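Iltosa Pristow 20 Floor Finish
Water-based acrylic floor finish for resilient and hard floors
Item no. 243

Pristow 20 is a metal-interlocked acrylic finish with 20 percent solids by weight. It is made for vinyl composition tile, sheet vinyl, linoleum, sealed concrete and terrazzo in buildings with daily foot traffic. The dried film is clear and does not yellow under normal indoor light. It takes spray buffing and high-speed burnishing up to 3,000 rpm.

Not for use on wood, cork, rubber sports flooring or unsealed stone. On tile with a factory urethane coating, test a small area first and check adhesion with tape after full cure.

Surface preparation
Strip old finish with Batista Stripper or an equal product. Rinse twice with clean water and let the floor dry. Stripper residue is the most common cause of powdering and poor gloss, so check the rinse water with pH paper before coating. It should read the same as tap water. New tile must be stripped as well, to take off the mill coating.

Scuffs that sit in the film can be removed by scrubbing with a blue pad and recoating. Scratches that go through the film into the floor will show through any number of coats. Pale floors show both more than dark or patterned ones do, and on white tile we suggest one more base coat than the table calls for.
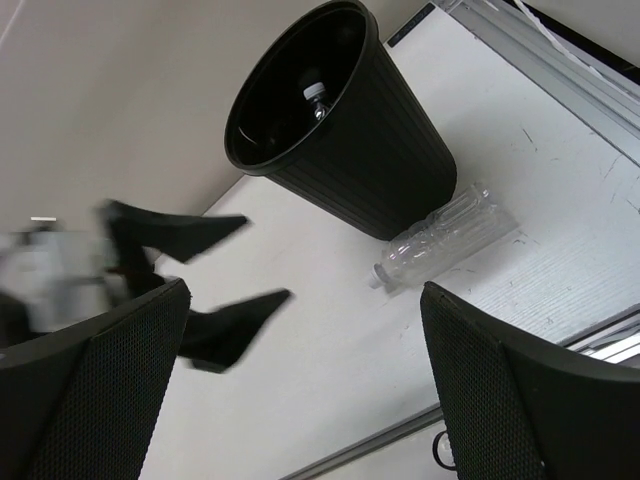 Pale floor with light scuffing and fine scratches. Clear loose items before dust mopping.

Application
Use a clean rayon or microfiber finish mop. Line the bucket, pour out only what the job needs, and do not return unused finish to the container. Apply thin, even coats. Keep the first coat one tile away from the wall and take only the last coat up to the baseboard - this prevents build-up along edges where there is no wear.

Let each coat dry until it no longer feels tacky, then wait a further 20 minutes. Do not aim fans straight at wet finish. Air and floor temperature must be above 50 F during application and overnight.

Coats by area
Offices and classrooms: 3
Corridors: 4
Entrances and lobbies: 5
Restaurants and break rooms: 5

Maintenance
Dust mop daily. Damp mop or autoscrub with Emance Neutral Cleaner at the label dilution. Cleaners above pH 9 will dull the film over time. Wait 72 hours after the last coat before the first wet cleaning, and one week before burnishing.

Bins, chair legs and mat edges leave rings if they are set down on soft finish. Keep furniture off the floor overnight and lift it back into place, do not drag.

Technical data
Appearance: milky white liquid
Dry film: clear
Solids: 20 percent
pH: 8.5
Odor: mild acrylic
Coverage: 2,000 square feet per gallon per coat
Freeze/thaw: keep from freezing
Shelf life: 2 years unopened
Pack sizes: 1 gallon (case of 4), 5 gallon pail, 55 gallon drum

Coverage is for smooth, non-porous flooring. Worn or porous tile will take more on the first coat.

Ordering
Pails and cases ship from stock. Drums are made to order with a lead time of 11 working days. Shipments to cold regions are held from December through February unless heated freight is selected at checkout. Finish that has frozen cannot be returned.

Related products
Batista Stripper, low odor, 1 and 5 gallon
Emance Neutral Cleaner, concentrate
Iltosa finish mop, rayon, medium
Blue scrub pads, case of 5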